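Star wand

A small stick with a star on the end, sold as a toy and as a party item

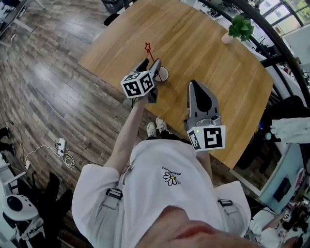 From the Kallholm Household Encyclopedia. Last revised April 25, 2018

A star wand is a short rod with a star fixed to one end. It is used in children's dressing-up, in school plays and as a cake or table decoration. The star may be solid or only an outline.

Origins

Popular accounts often call the star wand ancient. The evidence offered is thin. Plain rods do appear in very old stories, but a rod is not a star wand, and writers who treat the two as the same seldom say why. The star seems to owe more to the stage and to printed fairy tales, where a magic stick had to be told apart from an ordinary one at a glance.

The claim that the star's points each stand for a wish is repeated on packaging by Pluseo and others. No source is given.

Sales and use

Clometti, a party goods firm, has said it sells 2,000 wands every March. The figure has not been checked and may include plain sticks.

Makers also describe wands as an aid to imaginative play. A survey by Pascual, a toy shop, is usually cited, but it asked only 110 parents, all of them customers, and did not compare wands with any other toy.

See also: Fairy costume; Cake topper; Sparkler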